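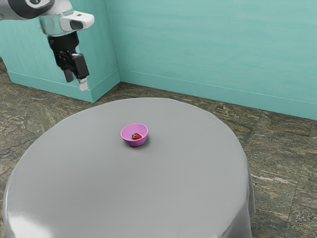 *Round table, smooth gray cloth. Computer render.*

**December, dye bench, started 7:40 a.m.**

Gray again! Third round of iron and oak gall on the Mumel linen, and I'm finally getting something I'd be happy to eat dinner off. Rounds one and two are in the back of the blue folder. Round one went brown at the folds and round two was so blotchy that I cut it up for test strips.

Changed this time:

- scoured twice, second time with a tablespoon of soda ash and a full hour at a simmer
- gall bath strained through muslin *and* left overnight to settle
- iron dissolved completely in a jar of hot water first, then poured into the pot with the cloth OUT of the pot

That last one is Giuliana Ticona's advice and I think it's most of the difference. She had a look at the round two scraps and asked straight off whether I'd tipped the iron in over the fabric. Well, yes.

Bath for the small piece: 200 g of linen dry weight, 2,000 ml of gall liquor topped up with tap water until the cloth could move freely. Tannin soak from 8:15 to 9:30, lukewarm. It came out a weak tea color, slightly pink in daylight. Squeezed it, didn't rinse.

Iron dip was the fun part. The color arrives so fast! I had the cloth moving the whole time (long spoon, both hands) and it went from tea to pigeon in the first minute, then deepened slowly. Pulled it at four minutes, let it hang in the air for ten, back in for two. Rinsed until the water ran clear, which took more rinses than I had patience for.

Strips from the same bath, still damp when I compared them:

| Strip | Time in iron | Color |
|---|---|---|
| A | 1 min | pale, a bit lilac |
| B | 2 min | dove |
| C | 4 min | proper mid gray |
| D | 8 min | charcoal, feels harsher in the hand |

C is lovely. D is handsome too but I don't trust it. Iron is hard on linen over the years and I'd like to stay on the light side for anything that gets washed a lot.

**After lunch**

Strips dry now and all of them have gone up a shade. B is nearly silver. C has a green cast next to the window that I can't see at all under the bench lamp. Try a pinch of madder in the gall bath to warm it up? The Carhuamaca madder is the gentler of our two, so start with that one.

Ironed C on the wrong side, medium heat. No color change that I can see.

Big cloth next. The Plimmont round weighed in at 238 g before scouring, so the same recipe very nearly holds, but it wants the wide pot. A round is awkward to dye evenly. The hem drinks more than the middle does, and the bias stretches if you lift it by one edge. Plan is to wet it out properly overnight and lower it in as a loose heap.

Still to do:

- [ ] lightfast test, half of C under card on the south sill, 27 days
- [ ] wash test with the Ornine soap, then one with ordinary detergent
- [ ] pH of the final rinse (strips are in the drawer under the scale)
- [ ] order more galls, the jar is down to dust
- [ ] ask Giuliana how she keeps her hems from going dark

Please leave the iron jar where it is, lid on. The spoon with red tape is for iron only!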